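Simulated room-tidying runs from the Triswood pilot, released with the staff notes that go with them. Triswood cleans and resets furnished rental units. Budia built the simulator and supplied the robot model. The runs were used to decide which parts of the reset job could move to a machine at the Flitodstead site, and which stay with the crew.

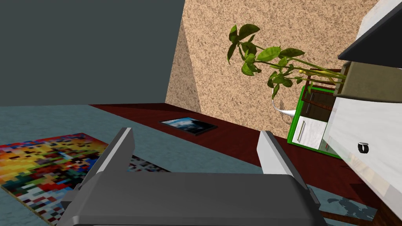 _Last changed: July, release 9_

## What is in it

- 2,508 runs in furnished rooms, all rendered
- 273 room layouts with different wall colors, flooring and furniture
- 47 written comments from reset crew members, names removed

Gripper views are often tilted, and the wall or floor may fill much of the picture. We kept them that way. Anyone training on upright views only should expect poor results here.

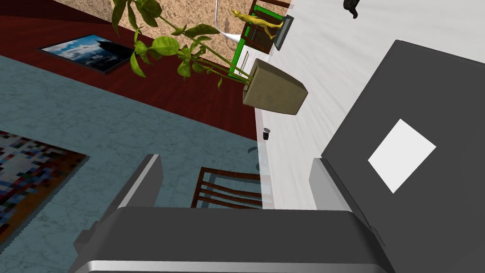
Crew comments are tied to a layout, so a remark about plants or chairs can be read next to the runs it refers to. Most are one or two sentences. Spelling was left alone.

## What changed for the crew

1. Floor pickup and table clearing are now listed as shared tasks. A crew member checks the room before signing it off.
2. Shift leads have a new duty, which is reviewing stopped runs. It is paid as lead time.
3. Beds, bathrooms and anything breakable remain hand work.

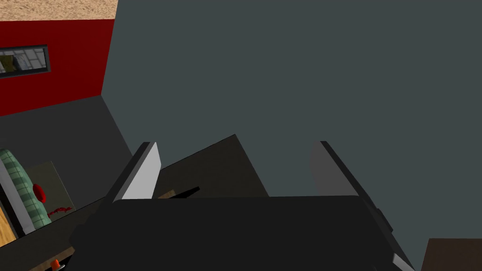
4. Start time moved to 7:30 a.m. so that the machine and the crew overlap for the first hour. Several comments object to this, and the schedule is still under discussion.

Crew hours at Flitodstead were not cut during the pilot. The data says nothing about what happens after it, and should not be used to estimate staffing.

## Known problems

- Soft items such as rugs and cushions behave stiffly in the simulator.
- Small objects near walls are labeled less reliably than those on tables.
- Layouts were drawn up by Hviid from Triswood's unit plans, and wall colors were randomized.

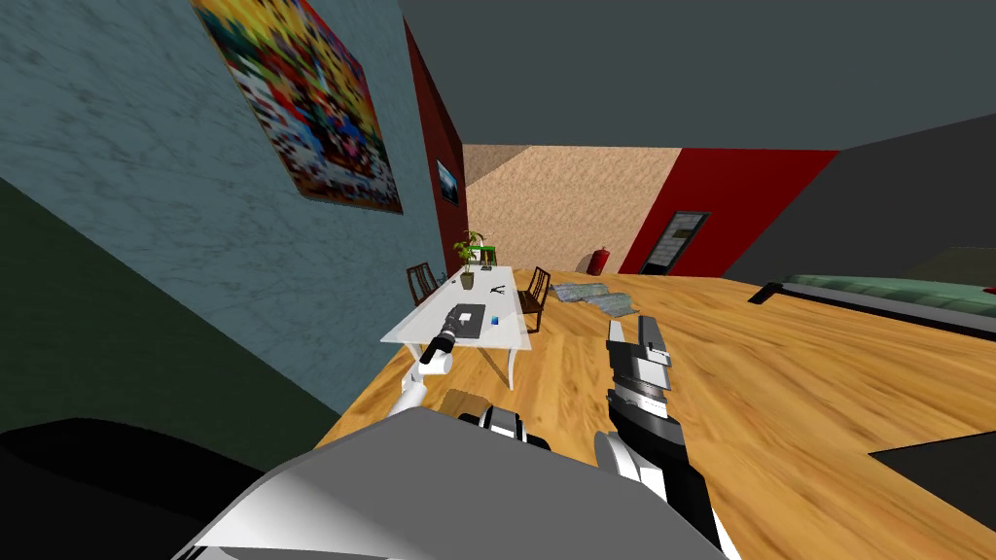
*Both arms over the wooden floor, white table ahead.*

## Use

Research and internal training are fine. Do not use the comments to identify or rate workers. Report label errors with the run number and layout number.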